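Lundbridge Robot Club - Frequently Asked Questions

Who can join the club?
Any student of the school from the first year up. You do not need to know programming. Last year half of the new members had never touched a robot before, and they learned it with us.

When do you meet?
Every Tuesday after the last lesson, in the lab on the ground floor. The door is open until the evening bus. If you come late, please come in quietly, because a recording may be running.

How much does it cost?
The fee is 15 dollars for one term. It covers blocks, tape and tea. If the fee is a problem, write to Raimo Kinnunen and we will find a solution.

What is the Hutapea task?
It is our sorting project for this year. Small blocks in three colors lie on the table, and the two arms must put them into the three bins at the far side. One student drives the arms and another one writes the log. After 30 good rounds we train the model and let it try alone. 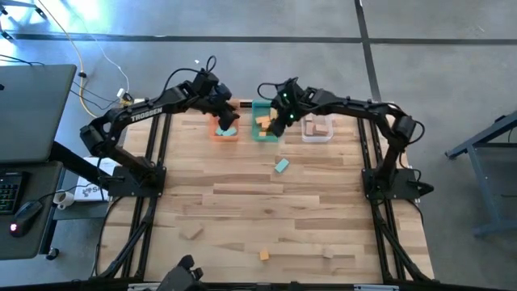
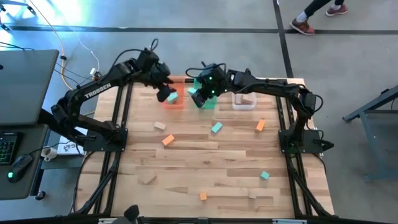 Sorting table, both arms at the bins
Lundbridge Club Pages, issue 33, page 2

Do the blocks always start in the same places?
No. Before each round the log writer spreads them again by hand. Please do not make nice rows. The model learns the rows and then it is lost when one block lies a little crooked.

Why are the pale blocks so difficult?
Their color is very near to the color of the tabletop. We talked about a dark cloth, but Kauko Aaltonen, our teacher, wants us to solve it with better light first. The discussion continues.

May I drive the arms on my first day?
Yes, after the safety talk. Keep your hands away from the table while the arms are on, and tell your partner before you start a move. The stop button is shown to everybody in the talk.

Do you go to competitions?
We go to the Sistness meeting in February with one team. The team is chosen from members who have done both jobs, driving and log.

Can I use my own laptop?
For the log, yes. For the arms we use only the club laptop - the settings took us a long time and we do not want to do them again.

I missed the safety talk. What now?
Ask Kauko. He repeats it when there are two or more people waiting.

Where do I find the old logs?
In the club folder, under Grodport. It was the name of our first project and we never changed the folder.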